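配膳まわりの作業者募集(短期・Tasiscombe内作業室)

最初に書いておきますが、「楽しく食卓を整えるお仕事です」という種類の募集文を、私はあまり信用していません。皿を並べる仕事は皿を並べる仕事です。楽しいと感じる人もいるでしょうが、こちらから約束できることではないので、この募集では約束しません。

募集しているのは、食卓の皿を並べ、位置を直し、片付ける作業をしてくれる方です。場所はTasiscombeの二階、作業室。主催はTilahunという小さな事務所で、食器の並べ方と片付けの手順を見直す仕事を請け負っています。私はここで募集と当日の進行を受け持っているAyana Asfawです。

仕事の中身

円い皿を格子状に並べます。三列に三枚ずつ、皿どうしの間隔をそろえて置き、確認が済んだら下げて、また並べます。これを時間まで続けます。皿は白地に、縁が青と白の柄のもの。縁が波形なので、重ねるときに向きがずれると山が傾きます。急ぐ人ほどここでやり直しになります。

楕円の皿を使う回もあります。こちらは円い皿と違って「まっすぐ」が誰の目にも分かってしまうため、置き方に文句がつきやすいです。文句をつけるのは主に私です。

洗い物はほとんどありません。拭き取りはあります。Cleneoという布巾を用意していますが、名前ほど特別なものだとは思っていません。使い慣れた布巾があれば持参してください。

よくある売り文句について

「未経験歓迎」。たしかに経験は問いません。ただし、前に経験者として応募してきた方の半分くらいは、皿を持つときに内側へ親指を入れていました。経験と書かれた欄を、私はあまり参考にしていません。

「テーブルコーディネートの資格が活かせます」。活かせません。花もナプキンも使いません。資格をお持ちなのは結構ですが、時給は同じです。

「アットホームな職場」。作業中はあまり話しません。休憩室には椅子と湯沸かしがあります。それ以上でも以下でもない部屋です。

「短時間で高収入」。次の項目を見てご判断ください。

条件

一回の作業時間は51分を二本、間に休憩をはさみます。51分という半端な長さは前任者が決めたもので、理由を聞いても納得できる答えは返ってきませんでした。変える手続きのほうが面倒なので、そのままにしています。

募集人数は35名。全員が同じ日に来るわけではなく、少人数ずつに分けます。35名集まるかどうかは、正直あまり期待していません。

交通費は一日400円まで。少ないのは分かっています。Ustsideの停留所から歩いて来られる方なら足りますが、それより遠い方は足が出ることを承知のうえで応募してください。時給は面談のときに書面でお渡しします。口頭で聞いた額と書面が違っていたら、書面を持ってその場で言ってください。

服装は自由ですが、袖口の広い服は避けてください。皿に触れます。指輪と腕時計は外していただきます。

求める人

同じことを繰り返しても置き方が雑にならない人。下げた皿を、並べたときと同じ丁寧さで重ねられる人。片付けになると急に手が早くなる人は、申し訳ないのですが、この仕事には向きません。

美的感覚は要りません。「私ならこの一枚をあえてずらします」というご提案を以前いただきましたが、ずらさないでください。

立ち仕事です。卓の奥の列にも手を伸ばします。腰や肩に不安のある方は、応募の前に一度相談してください。途中で抜けても、そこまでの分はお支払いします。

応募の方法

メールに、お名前と、来られる曜日と時間帯、それから普段の食器の片付け方を三行ほど書いて送ってください。志望動機は不要です。読んでも本当のところは分かりませんので。家の棚に皿をどう重ねているかを書いてもらうほうが、よほど参考になります。

締め切りは2022年2月9日(水)。返信は48時間以内に出します。届かない場合は迷惑メールの欄を見てから、もう一度送ってください。

面談では、実際に皿を並べて下げてもらいます。話はその後です。

作業室の卓と、青と白の皿
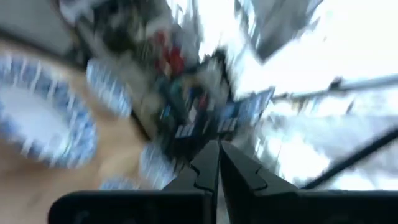
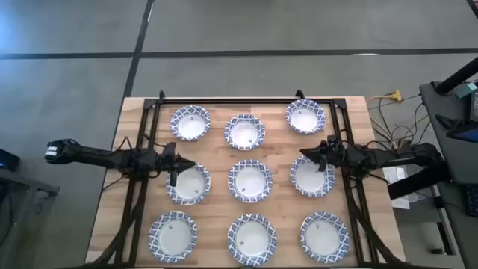 Rocío Ñahui:募集文を読みました。前の回に参加した者です。だいたい書いてあるとおりですが、並べるより下げるほうが疲れる点はもう少し強く書いてもいいと思います。二本目の後半になると、縁の波を合わせて重ねるのがだんだん面倒になってきます。私はそこで何度も重ね直しました。それと、布巾は持参したほうがいいです。交通費は私の場合足りませんでした。それでも次も時間が合えば申し込むつもりなので、午前の枠があるかどうかだけ先に教えてください。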